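Robótica doméstica y tareas del hogar

Por Theda Hagedorn
Octubre

Se llama robótica doméstica de tareas a la rama de la automatización que se ocupa de las faenas corrientes de una casa – recoger, doblar, fregar, vaciar papeleras, hacer camas – y, por extensión, de sus parientes cercanas en el taller y el almacén, como clasificar piezas o reponer cajas. Es un campo antiguo en sus ilusiones y bastante joven en sus resultados, y quien se acerque a él por primera vez hará bien en armarse de un poco de paciencia (y de cariño, que también ayuda).

Las máquinas que limpian suelos o cortan el césped llevan años entre nosotros y cumplen con dignidad, porque su trabajo consiste sobre todo en recorrer una superficie. Otra cosa muy distinta es la manipulación, es decir, coger un objeto, entender más o menos qué es y dejarlo donde corresponde. En una línea de montaje la pieza llega siempre igual y al mismo sitio; en un dormitorio, en cambio, todo aparece arrugado, medio tapado o donde a cada cual se le ocurrió soltarlo.

La recogida de desechos ligeros es un buen ejemplo de esta dificultad. Un pañuelo de papel no tiene forma fija, pesa poquísimo y se engancha en cualquier tejido con pelo; la bolsa de la papelera, por su parte, cede al menor roce y se pliega hacia dentro cuando menos conviene. Para una persona es un gesto que ni se piensa. 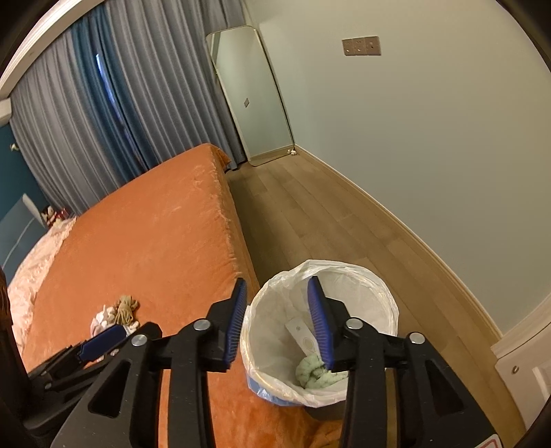
Pinza de dedos azules dentados, abierta sobre una papelera con bolsa; a la izquierda, sobre la manta naranja, un guante arrugado y un pañuelo blanco.

A la dificultad de agarrar se suma la de decidir. Un guante encima de la cama puede ser basura o puede ser el guante que alguien va a ponerse dentro de un rato, y esa distinción, tan natural para los habitantes de la casa, suele quedar fuera del alcance de un sistema que solo ve formas y colores.

Entre los ensayos más citados por los aficionados está el de la casa Rukisar, que propuso a su prototipo 200 recogidas seguidas en un mismo cuarto y le concedió 60 segundos para cada una. El programa Zudness, más ambicioso, reunió 2000 demostraciones hechas a mano por personas, con la esperanza de que la máquina aprendiera de ellas no solo el movimiento, también las pequeñas correcciones que hacemos sin darnos cuenta. En el taller de Mitier, donde los objetos son rígidos y la luz no cambia, tareas parecidas se resuelven con bastante más soltura.

La respuesta a si las máquinas pueden ya con las labores de la casa es, por ahora, que con algunas sí, despacio y con alguien cerca.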